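Ñahui Letter Tiles: notes for people who want to use this set

Maintained by Consuelo Condori. Word list by Lorena Bravo. Last revised August 28, 2023.

What this covers

Short words built from lowercase letter tiles on a wooden tray with a slot. Each record has a target word, the letters put out on the table, the order they went into the slot, and a pass or fail mark. The word list has 50 entries. Most are three letters long, and a few have four.

It does not cover reading. I put that near the top because the first people who asked for a copy wanted to use it as a spelling benchmark, and I don't think it can carry that. Putting a b next to an o shows that a b was put next to an o. Whether anything was spelled, in the sense a teacher would mean, is a separate question and the records can't settle it.

Tiles and tray

Tiles are small and colored, with a white letter printed on each. The colors are red and blue. The older Priltico sheet claims that vowels are one color and consonants the other. Please ignore that sheet. The letter o comes in both colors, so anyone sorting by color to find the vowels will get it wrong, and at least one submitted analysis did exactly this and reported a very nice score.

The tray is light wood, shallow, with one recessed slot running the long way. Words go in left to right. Tiles that aren't in the slot can lie anywhere on the table, at any angle, and we made no attempt to line them up.

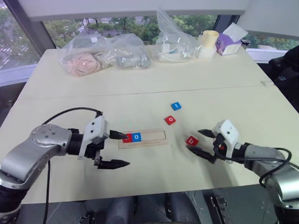 Scoring is stricter than it looks. A word passes if every tile is in the slot, face up, in the right order, with no extra tile between two letters. Gaps are allowed. We argued about gaps for most of March and I'm still not convinced we chose well, since a wide enough gap makes one word look like two. Lorena's view is that a child would be given credit, so the record should be too. Her rule stands in this version.

Known problems

- b, d, p and q. Turn a tile around and a b becomes a q. On a loose tile there is often no way to tell which was meant. The label gives the letter we intended, which may not be the letter you would read.
- n and u have the same trouble, and so does o in a milder form: upside down it is still an o, so its rotation label is close to a guess. Don't train on it.
- Repeated letters. Where a word needs 2 of the same letter, the labels do not say which tile went first.
- Table clutter. Bags and other odds and ends sit along the far edge in some records. They are not labeled and have no part in the task.
- Difficulty ratings. These came from Jistel and run from easy to hard. I can't find how they were assigned. "Top" is rated harder than "boot," and I would leave the column out of anything you plan to publish.

Splits

20 words are held out for testing. The held-out words use the same letters as the rest, so a good result shows that the letters can be put in a new order. It says nothing about letters that haven't come up before. The Eltitow write-up calls this "generalizing to new vocabulary," and I asked them to change the wording.

Reporting errors

Send the word, the record number and what you think the label should be. If it's about a b that might be a q, please read the first item under known problems before writing.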